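## 4. Where the Open Week Falls

Football schedules at small colleges get talked about almost entirely in terms of opponents. Who is the opener, who is homecoming, who has to fly. We came to this project more interested in the blank line on the page, the week with no game at all, and the more coaches we talked to, the more that blank line looked like the best story in the whole schedule!

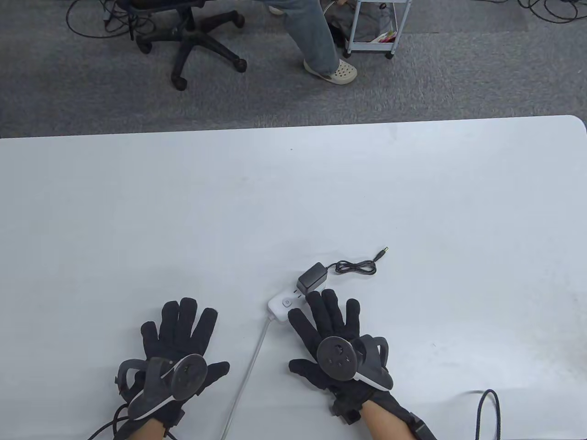
*Nazmiye Güler*

### 4.1 How the week gets placed

Every team in the Semel Conference plays 11 games. Conference dates are fixed by the league office in January, and each athletic department then fills its nonconference dates by phone and email. The open week is whatever remains. Brokley College has tried for years to get it in the middle of the season, and in most years it lands early, before the conference games start, when few coaches want it.

An early open week isn't wasted. Hüsnü Akyol, who coached the defensive line at Brokley during our study, used it to teach the freshmen a second front, and he talked about those practices with so much energy that our interview ran over by an hour. Still, nearly all the coaches we interviewed would have traded an early week for a later one. The reasons they gave were tired legs, midterm exams and recruiting visits (high school games are a big part of any fall week off, and an assistant can get to several of them if the driving works out). 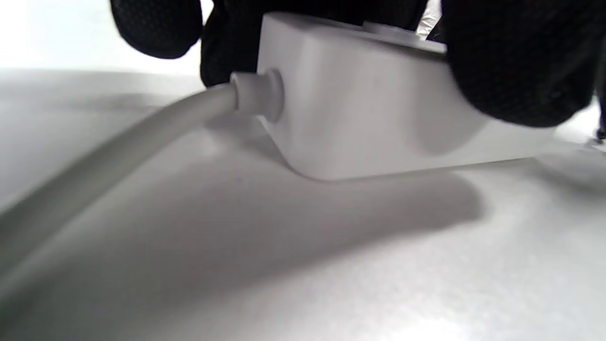
**Figure 3.** White box with its attached cable, held from above by a gloved hand.

### 4.2 Trading dates

What surprised us most was how much trading goes on after the dates are supposed to be final. A swap needs 2 schools to agree at the very least, and usually more, as moving one game pushes another. The most elaborate case we found involved 4 schools. Jinia State wanted its long bus trip moved away from parents' weekend, which opened a date that Brokley could use, but only if Karabulut University gave up a home Saturday night kickoff for an afternoon one at a different point in the season.
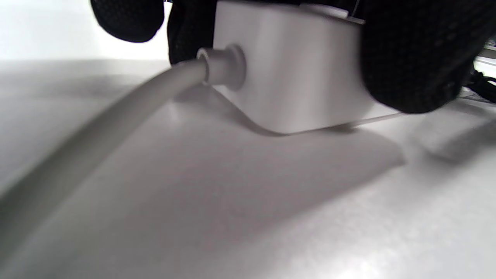

Gisela Schwerdtfeger, the scheduling officer at Karabulut, kept her notes from that round of calls and very kindly let us read them. They are wonderful reading – full of arrows, crossed-out opponents and reminders to ask about buses. The swap went through on the 3rd version. Marching band travel, which we hadn't even put on our interview sheet, turned out to be the last piece holding it up, and we added a band question to every interview after that one.

### 4.3 What players notice

Players described the open week very differently from their coaches. Most spoke first about going home, or about sleeping, and only later about football. Seniors were the exception. Several of them could name the exact place of the open week in each season they had played, along with the opponent on either side of it.

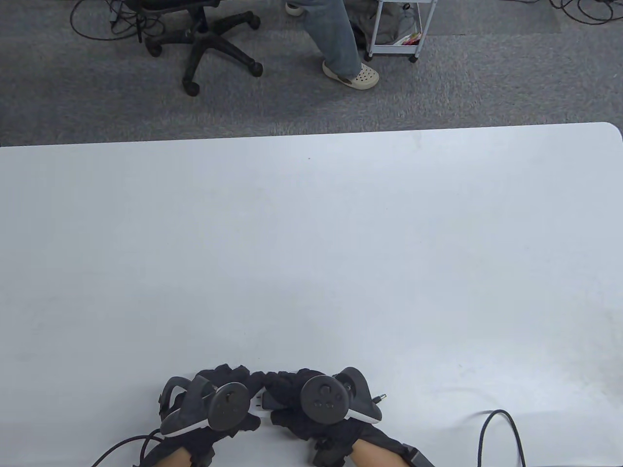 They also remembered the game after the break more clearly than the game before it. Şükran Başaran, who ran the player interviews, noticed this early and began asking about both games in the same order each time, so that the wording wouldn't tilt the answers. The pattern held up across all the teams she visited. We don't want to lean on it too hard, given that these are memories and the results of the games surely color them, but it is an exciting lead, and we come back to it in Section 5 with the practice logs that Rüdiger Heitmann collected from the same teams.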